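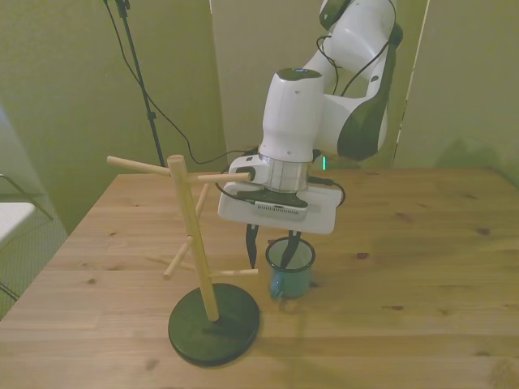 Shared Kitchen and Break Area: Inspection Checklist

Site: Lukard building, second floor
Inspected by: Valentyna Maksymiv
Date: 17 Aug 2023
Area number: 779

1. Exits and walkways
Both doors open fully. OK.
Floor clear between sink and back door. Not OK. Two boxes of paper towels stacked beside the door. Moved to the closet during the visit.
Exit sign lit. OK.

2. Fire safety
Extinguisher in place, pin and seal intact. OK.
Tag current. OK until November. Hugo Gallardo to book the service before then.
Fire blanket within reach of the stove. Not OK. The hook is behind the refrigerator door when it is open. Move it to the left wall.

3. Electrical
Outlets near the sink have GFCI protection. Tested, both tripped and reset. OK.
Cords free of damage. Not OK. Toaster cord is worn near the plug. Toaster tagged and taken out of use. Lamai Phuthong has asked for a replacement.
No power strips plugged into other power strips. OK.

4. Hot water and refrigerator
Hot tap at 46 °C after running for one minute. OK, same as last time.
Refrigerator thermometer present and readable. OK.
Food labeled with name and date. Partly. Several containers on the bottom shelf had no date. Notice put up, to be cleared at the end of the week.

5. Cups and dishes
No chips or cracks in anything in use. Not OK. Two glasses thrown out. Check enamel mugs at the rim and where the handle joins, and discard any with flaking.
Drying racks and mug stands steady on a flat surface. OK. Hang mugs on both sides of a stand so the weight is even. 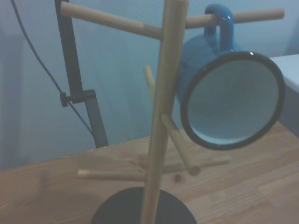

Wipe pegs and bases weekly with a damp cloth and let them dry before anything goes back on. Wood that stays wet gets rough and starts to smell. Wanpen Ratanaporn has added this to the cleaning sheet.

6. Cleaning supplies
Stored away from food. OK.
Labels readable. Not OK. One spray bottle had no label. Emptied and discarded.

7. First aid
Box stocked to list. Not OK. Burn dressings missing, adhesive bandages down to 2. Order a pack of 20.

Follow-up
Fire blanket and first aid items to be closed out by Hugo. Send confirmation to Despina Dinu, who keeps the signed copy.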